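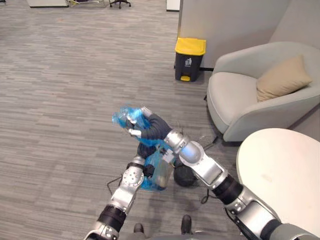

Clearing the Third Floor at Griltholm: Gallery

Posted April 26, 2020
Text and captions by Theerawat Wongsuwan

The lease on the third floor at Griltholm has ended, and the contents are being sorted, bagged and moved to Lekcombe. This page is for people who worked on the floor and want to see how it is going. Pictures go up as I get to them. The inventory for the whole floor runs to 773 lines, and most of it will never be photographed.

Small items come first. Clear containers, tags, cables and desk odds and ends are going into blue plastic bags, and the bags go into the lift last so nothing heavy ends up on top of them. The picture at the top of the page shows a blue bag with a clear plastic container in it and a small white label on the side, held just over the carpet near the armchair. The thin black cables on the floor are on the list too. They get coiled and tied after the bags are out of the way.

How the bags are sorted

Blue bag, labeled: goes to Lekcombe and gets unpacked there.
Blue bag, no label: stays put until someone claims it or I open it.
Anything with a lid: lid taped, then bagged.
Anything with a plug: goes in with its own cord. Please do not put loose power cords in a bag by themselves. We have 18 of them already and no idea what they belong to.

The carpet

Several people asked about the carpet. It is the gray one with the fine stripes, and it stays. The landlord wants it vacuumed and free of tape. If you put tape down to mark where your desk was, please pull it up slowly, along the stripe, and rub off what is left with a damp cloth. Furniture dents can be left alone.

Armchairs

The armchairs go to Lekcombe with the second load. The upholstery is to be brushed and the legs wiped before they are wrapped. Ağca, the moving company, is bringing its own blankets and straps, so there is no need to save packing material for them. Their job number is 1659 if you need to call about something of yours that has already left.

Floor level

The next picture has the gray carpet and some of the blue plastic in view. Things lying on the floor are the slowest part of the job. They get missed when you walk through the room, so I go around the edges at the end of each session and add whatever I find to the list. Long pieces are carried out separately and do not go in bags.

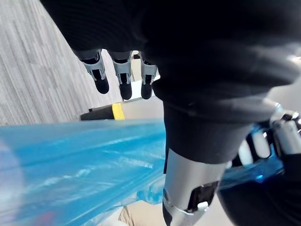
Black item with a yellow band, near the blue plastic.

Still to do

The shelves by the window, the Sadar cabinets and everything in the small meeting room. The cabinets are locked, and one key has been missing since December. If you have it, leave it at the front desk with my name on it.

More pictures will be added under this one when the cabinets have been emptied.

Back to all galleries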